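What the second cell should cost

Sunday, June 18, 2023

The request for a second sorting cell goes in this week, so I have been through the spending on the first one. Flendorer quoted for the arms as a pair. The quote was fair. It left out cabling, clamps and bins, and those are the lines where our budget went wrong.

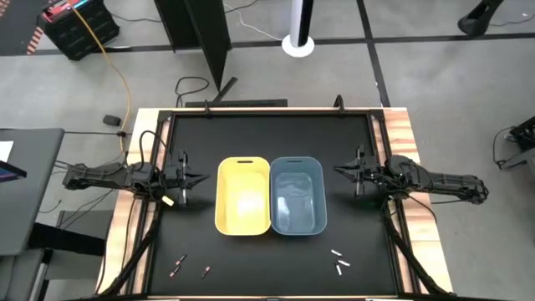

Cabling alone came to 670 over the plan. Recep Altıntaş wants it listed per arm this time, with spare lengths as a separate line, and I agree. The bins cost next to nothing. Buy a yellow one and a blue one in the same size, then buy the same again - Jokport changes its moulds without notice and the grasp settings depend on the rim height.

Gripper fingers are the other recurring cost. I have put down 6 sets for 18 months. Edeltraud Wyss thinks that is too many for work as light as batteries. She may be right, but the lead time from Pruitt is long and a stopped cell costs more than a drawer of spares. 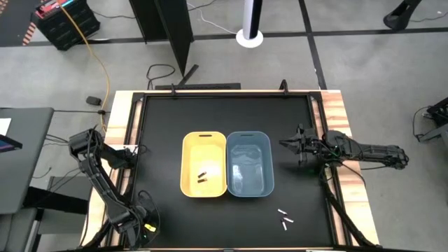

2 min read

The table stays as it is: wood, a black top, rails down the sides. I priced a steel one and could not defend it. Floor space is harder. An elbow can swing out past the table edge, so the plan has to allow for the reach on both sides as well as the table itself. Masaru Imai is redrawing the Ornville layout with that included, for delivery in November.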